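3.2 Blocks and bin

The sorting study used the Sirkitz block set, kept in a shallow gray bin with the pieces lying on the floor of it. Participants at Wonport and Dornholm worked from the same instructions. Each piece was named by color and outline only, so that "long yellow" or "red square" was enough to call for it.

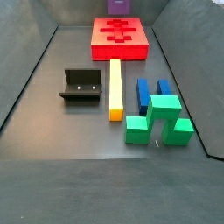

Figure 5. Part of the block set in the bin. The red square block has a recess in its upper face.

Across both sites we logged 291 placements, of which 198 used a piece with a plain rectangular outline. The remaining pieces – mainly the U-shaped block and those with recesses – were turned over more often before being set down. Iara Urrutia and Facundo Bustos coded the sessions separately in February and compared their notes afterward. Pieces with an open side were coded by the direction of the opening.

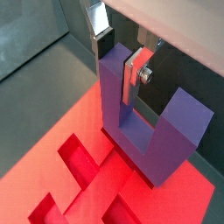
Macarena Quezada argued at review that the opening is a poor guide for the U, as people tend to name it by its arms and will call it upright or lying down before they mention which way it faces. We kept the original code and added hers as a second column (Table 12).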